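Student Project Report
Mergers and Small Lenders: The Case of Tovier Savings and Foro Credit
Banking and Finance, second year
Submitted Monday, August 9, 2021

This report looks at how a merger between two regional lenders affected branches, staff and account holders.
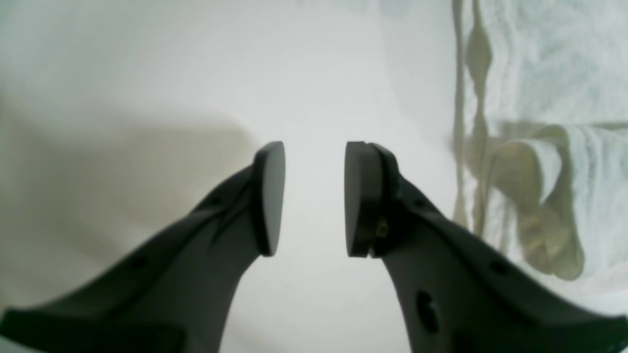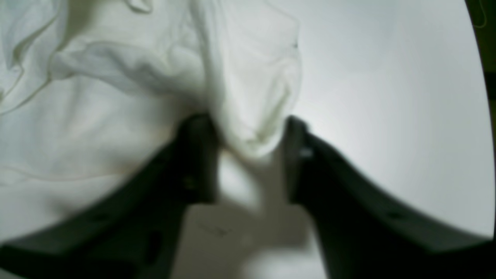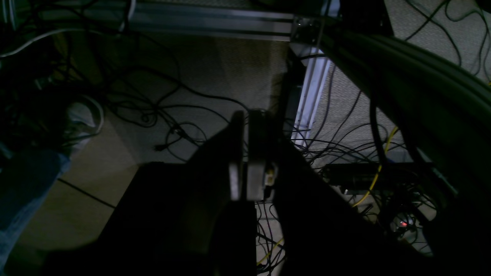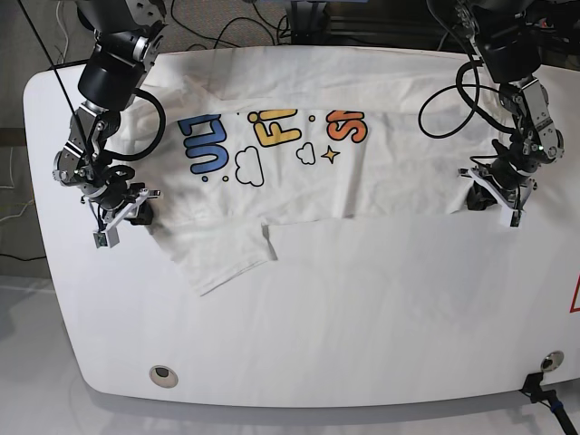

Vol. 2, p. 79

1. Background
Tovier Savings was a deposit bank with 127 branches, most of them in farming towns. Foro Credit made small business loans and had very few deposits of its own. It paid for its lending with money borrowed from larger banks, and that money had become expensive. The two boards agreed to merge in June. The holding company, Tshabalala, owned shares in both.

2. Method
We read the merger plan, the last two annual reports of each lender and the notice sent to shareholders. We did not have access to internal accounts. Loan losses are taken from the published reports.

3. Findings
Foro gained a cheaper source of funds right away. Tovier gained a loan business it had tried to build since 2000 without much success.

Branch overlap was small. Where both lenders had an office in the same town, the Foro office was closed and its loan officers moved to the Tovier building. Pay scales were harder to settle. Foro staff had been paid partly by commission, and the merger plan leaves this point to a later agreement.

Account numbers stayed the same for Tovier customers. Foro borrowers got new numbers and had to set up their automatic payments again. The notice explaining this was four pages long and put the deadline on the last page.

The two lenders used different software. Foro's loan records were kept in Etik, and the plan calls for moving them to the Tovier system in stages, starting with closed loans.

4. Limits
The combined bank has not yet published a full year of results, so we could not compare profit before and after the merger.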